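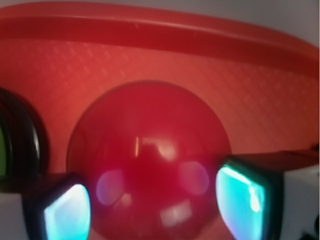 Gollusside / Talks / Chores and machines / Speaker notes

4 min read

Start with the question I was asked to answer: can a machine do the small jobs yet, the ones at home and the ones at a packing bench? My answer is some of them, slowly, with a person nearby. Say that early so people can relax. Then go to grasping. A round, shiny thing between two fingers is a fair test, and people forget how hard it is. The surface throws back light, even the glow of the fingertips, and when the tray is nearly the same red as the ball-shaped thing in it, color is not much help in finding the edge. A child would reach for it without thinking. Pause here.

Next, the bench trials at Onico. Shufen Han ran them and has let me use the totals. The job was picking mixed parts out of a shallow bin and setting them in a second one. 316 picks tried, 207 finished without help. Read both numbers slowly. Ask the room whether they would keep a dishwasher that did that.

Most of the misses came from things touching other things. Soft items next to hard ones were the worst. The arm would go for the hard one and drag the soft one along with it. 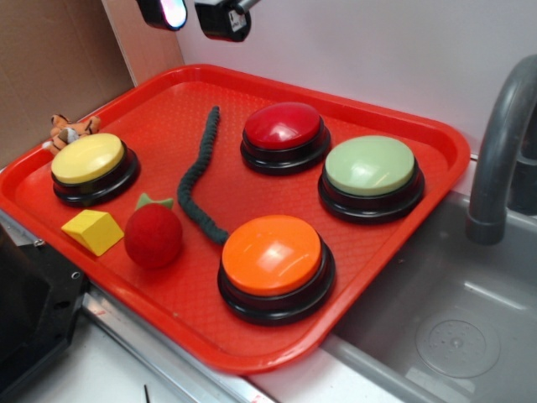

Yulan Zheng's point belongs in this section: clearing up is a sorting job before it is a lifting job. You have to know what stays where it is, what goes in the sink, what goes in the toy box, and what is trash. Her group at Horville wrote 11 rules for one kitchen counter and still had arguments over where things went. Keep this short, I ran over last time.

Shop floor. Easier in some ways, the same parts every day. Johanna Hubmann will probably ask about changeovers. Answer: 3 hours at the Long plant to switch to a new part, most of it spent on the fixture. A person takes a few minutes.

Cost slide. Skip if we are behind.

Last part is what I would buy today. Floor cleaning, yes. Moving full bins on a flat floor, yes. Folding, no. Loading a dishwasher, no, ask me again in a few years. Then hand over to Ga-eun Ha for questions, and leave the contact slide up.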